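Grirulell hand kit, long-term review
Posted 2024-06-21 in Workshop Kit

I've had the Grirulell hands on our robot at Dalard, the shared workshop I belong to, since January, and I still get a bit giddy when the fingers close on something soft and don't let it shoot off across the table. We've been building up a pretend grocery shop to practise in (plastic veg, shopping baskets, the lot) and it has been the best fun I've had with a build in years. 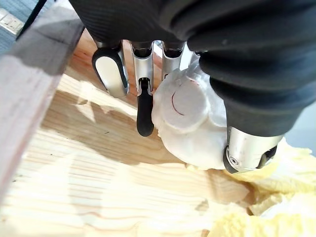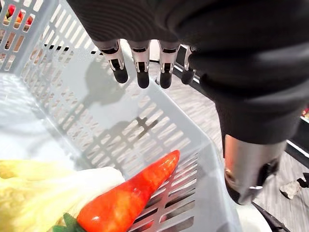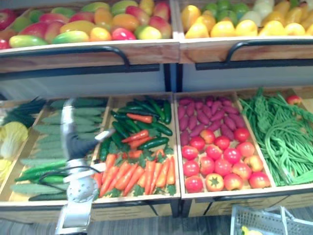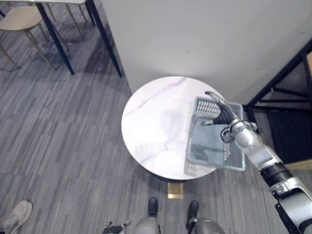

Soft white thing in the first one, plastic basket in the second and fourth, and the produce stand in the third.

The kit comes as a box of parts for 2 hands, left and right. I paid 2,000 for the pair, and yes, I did walk round the block before pressing the button. Putting them together took me 35 hours, mostly evenings, and most of that went on the left one. By the time I got to the right hand I knew which way the little hinges wanted to sit and it went together beautifully.

The fingers are the star. They have silver metal segments with black tips, and those tips are lovely – grippy enough for a shiny plastic carrot, gentle enough for a bit of fluff. The thumb is very good too. Getting hold of the rim of a basket is my favourite job for it, and the one I'd try first if you want to show off to visitors.

I added black sleeves from Burell, sold separately. They ought to be in the box! Before I had them, every cable on the forearm was looking for something to catch on. They do ride down towards the knuckles if you get lazy about the cuffs, so check them before each run.

Now the grumbles. The manual has 36 pages and the bit on tendon tension gets half of one, which is mad when it's the step you'll redo most. The screws are tiny and you get no spares. And green beans are still beyond me: they tangle, the hand comes up with either none or a whole nest, and I've spent more time on my knees picking beans off the carpet than I care to say.

I did try the Liepiņa gripper before this, a plain two-jaw thing, and for boxes and tins I'd still recommend it. It's much cheaper and you can have it working in an afternoon. For cabbages, peppers and anything with an awkward shape, though, I wouldn't go back.

Would I buy the kit again? In a heartbeat, with the sleeves and a bag of spare screws in the same order. Next job is new tendons on the left hand, and then back to the beans.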